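Staltcombe talk: Storing cups when you haven't got a cupboard for them
Speaker notes, 2022-05-14

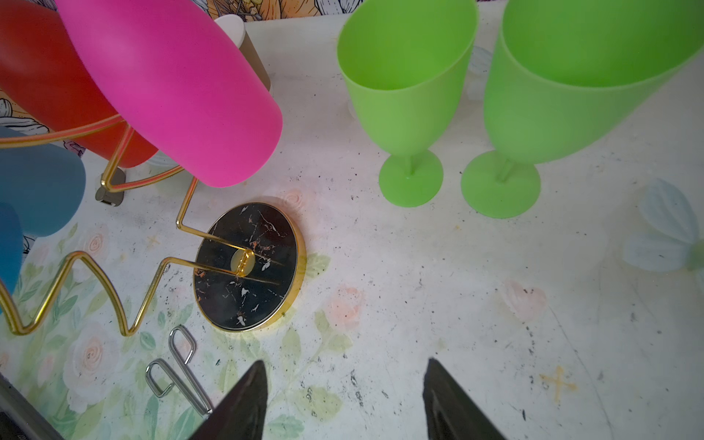
Right, so. Hello, thanks for coming out on a Saturday morning. Say who I am, say I write the Genedo newsletter, which goes out to 3,368 people now (pause, look pleased, move on). Then straight in.

I want to start with my own kitchen, because it's tiny and I've made every mistake in it. When we moved in there was one wall cupboard, and it was full by teatime. Mugs on top of bowls, glasses behind the flour. You wanted a drink of water and you had to take out the gravy boat first. Ask for hands up: who's got a cupboard like that? Wait for it. It'll be most of the room.

So the first thing I did was buy a wire rack for the worktop. I do love a wire rack! Mine only has straight pegs, but the wavy gold ones are lovely, where the wire loops about and the tumblers lie on their sides in it. The one I've got up has a round base done like marble, white and copper on black, with a thin gold rim. Bright pink tumbler, red-orange one, a couple of blues. It cheers up a dull corner no end and you can see what you've got.

Now the grumbles. (Don't rush this bit, people at Sarpong said I gabbled it.)

Loading. Put the first cup low down and the next one on the opposite side, then carry on swapping over. If you fill one side first you can have the whole lot leaning, and I've picked tumblers up off the floor at six in the morning, which is not how I like to begin a day. Plastic is very forgiving here. I wouldn't put my nan's glasses on one.

Drying. A cup lying on its side will hold a little puddle if the open end tips up even slightly. Dry it with a cloth first, or stand it upside down on the drainer for a bit and move it over later. I did try skipping this. The puddle went on the toast.

Dust. Yes, it gets in. If you've got eight cups out and you use three, the other five are ornaments. Put them away and swap them round every few weeks, or just give them to somebody. I keep a Christmas set in a box and they come out in December.

Cleaning the rack. Warm soapy water, soft cloth, and an old toothbrush for the bends. Nothing scratchy on a gold finish. I took a patch off mine with a green scourer and it's faced the wall ever since.

Then the table underneath, which everyone forgets. I'm very fond of a printed top, roses and leaves and so on, but on a white background every speck and smudge shows, and a rack is a nuisance to wipe round. Lift the whole thing off! Cups and all if you're brave, cups out first if you're me. Do the table, do the bottom of the base, put it back.

Bit about money here if there's time. The Cutico survey had 2,000 households in it and 406 of them said they'd bought a storage thing in the past year and never used it. I've got two of those in the loft. My rule now is that I live with a tea towel in the spot for a week, folded to the size of the thing. If I keep moving the towel, I don't buy the thing.

Colours, quickly. We give everyone in our house their own colour, and the washing up has gone down a lot. Visitors get pink.

Questions after this. Somebody always asks about mugs: handles want hooks, so that's a different sort of rack, and I've put a page on it in the handout. Handouts are on the chair by the door, please take one, I printed far too many.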